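Subject: Re: [placement-records] Split placements and the observation form

On Sun 8 December, Arvo Kiiskinen wrote:

> The fall export from Zitent shows 73 student teachers with
> a status of "incomplete" even though their hours are in.
> I checked a handful by hand and the hours are correct. The
> status seems to come from the observation form instead of
> the hour log. Is anyone else seeing it? I would like to know
> before I start changing records, as the registrar reads the
> status field and nothing else.
>
> Second question: do split placements go in as one record or
> as two? The handbook says one. The form will not let me
> enter a second mentor teacher.

Arvo,

Yes, we see the same thing. The status is computed from the observation form. A placement is marked complete when the hour log has been signed by the mentor teacher and 4 observations are on file, each with a date, a grade level, and the name of the supervisor. If any of those fields is blank, the observation is kept but not counted. The page gives no warning. The field most often left blank is grade level, which used to be filled in from the school record and stopped being filled in with the July update.

You can find the affected records by running Grako on the export with the observation table joined on placement number. Do not join on student number. A student who repeated a placement will match twice and the count will come out too high. Sort on grade level and the blank ones come up first. Correct them in Zitent itself and leave the export alone, otherwise the next export will bring the blanks back.

The status is recalculated overnight. Opening and saving a record by hand also recalculates it, but that puts your name in the "last changed by" column, and our accreditation reviewer asked about that last time. I would wait for the overnight run.

On split placements, the handbook is out of date. Enter two records under the same course section, one for each school, each with its own mentor teacher. The hours add up across the section. The observations do not, so at least 2 of them have to be attached to each record. If they are all attached to the first record, the second stays incomplete no matter how many hours are logged against it.

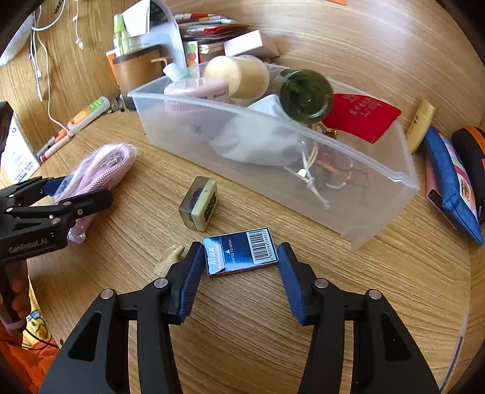 Kerttu Heinonen wants to know what happens when a student moves to the second school before the first mentor teacher has signed the hour log. Our students at Løken run into it every term, she writes, and the unsigned hours sit in the first record until someone remembers to ask for them.

The hours are not lost in that case. The first record can be closed with the log unsigned if the end date is filled in and the reason is set to "transfer." The log stays open to the mentor teacher for signing after that. What you cannot do is move the hours to the second record, and please do not retype them there, as both sets will then be counted once the signature arrives.

The other thing to check is the substitute days. Days when the student teacher was paid as a substitute in the same classroom count toward hours in our program but not in every program. Zitent has a box for it on the section page, under "hour types." The box was off by default when we set up our sections. If your totals look low for students in the upper grades, look there first.

Scores from the rubric are a separate matter. They come over from Zoser and have no effect on the status. A missing score shows as a dash on the summary page, and it is easy to take the dash for a missing observation.

I have not tested any of this with the early childhood sections, where the placement runs in half days and the log is set up differently. If someone on the list has those, please post what you find. I can send Arvo the join file we use with Grako if the column names match. The first line of the export will show whether they do.

Recent threads in this list
- Mentor teacher accounts that expire in mid-term
- Half-day logs in early childhood sections
- Rubric scores from Zoser arriving without a date
- Which version of the placement handbook is current?
- Grako: join file for course sections
- Supervisor mileage forms, paper or online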